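I've been using the Selcombe recipe to check a lifting policy in sim, and it works nicely at my end – so have a go!

1. Load the Furetti scene and train on 200 demos, each trimmed to 144 steps.
2. Open both views, room and gripper, before you score anything. The blue bucket should turn up in each: 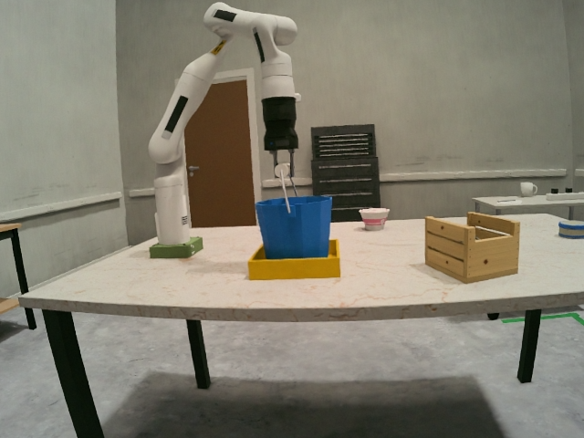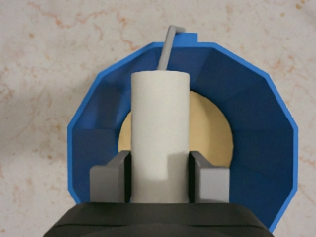 3. Run 300 rollouts with the table objects shuffled. I stop each one at 60 seconds (Yeom's default is longer, but I got bored).
4. Score from the gripper view first, then check the room view for anything you weren't sure of. My scores got a lot steadier once I did it in that order.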